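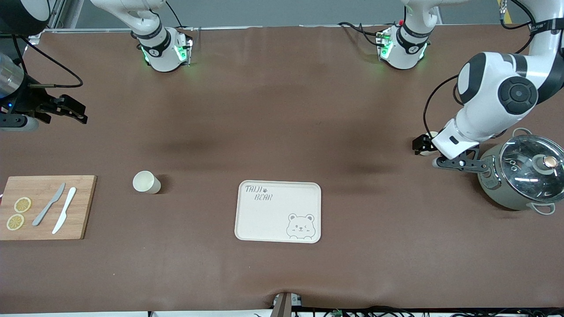
Fig. 1. Small kitchen items on a brown work surface.

Unit 4. Sorting and classification, ages three to six
Course notes, R. Sjöberg

4.1 Terms

Sorting is the physical placing of objects into groups. Classification is the rule that decides which group an object belongs to. A child can sort without being able to state the rule, and many four-year-olds do. For assessment purposes the two are recorded separately.

An attribute is any property the rule may use: color, size, shape, material, use. Color is usually the first attribute children apply without prompting. Use ("things we eat with") tends to be chosen early when the objects are familiar from home, and later when they are not.

4.2 Order of tasks

a) Matching. The child finds an object identical to one held up by the teacher.
b) Sorting to a given rule. The teacher names the rule and sets out two trays.
c) Free sorting. No rule is given. The teacher asks, "Which ones go together?"
d) Re-sorting. The same objects are sorted a second time by a different rule.
e) Two attributes at once, as in small and red.

Step (d) is the one that most often fails in kindergarten. The child returns to the first rule after three or four objects. This is recorded as a switch error and is scored apart from a placement error, where the rule is kept but one object is put in the wrong tray.

4.3 Materials

Use mixed household objects for (c) and (d). Commercial attribute blocks, such as the Hirano set, vary on so few properties that the child has little to choose from, and they are better kept for (e). Avoid sets in which color and size vary together. If all the large objects are blue, the teacher can't tell which rule the child has used.

Trays should be plain and the same size. Labels are added only after the child has stated a rule aloud, and the label uses the child's own words.

4.4 Sample record

The Urgate classroom log holds 126 free-sort sessions. Each entry has the child's code, the objects used, the first rule, the second rule if any, and a note of what was said. Entries without a spoken rule are kept but marked S (sorted, rule not stated). Do not fill in a rule on the child's behalf.

4.5 Language

Words to model during the task: same, different, belongs, all, some, none. "Some" and "all" cause trouble well into first grade. The question "Are all the spoons metal?" is often answered as if it were "Are all the metal things spoons?" Repeat the question once in the same words, then record the answer.

Reading for next time: Unit 5, ordering by length. Bring your completed 4.4 form.

Comments

Niilo Keskinen
Is a switch error counted once per session or once per object? Our form has room for only one.

Reijo Sjöberg
Once per session. Put the object number in the margin.

Jarmo Laitinen
We tried (d) with buttons and got switch errors from nearly the whole group. Larger objects went better.

Tapio Aaltonen
The Unit 5 link opens Unit 3 for me.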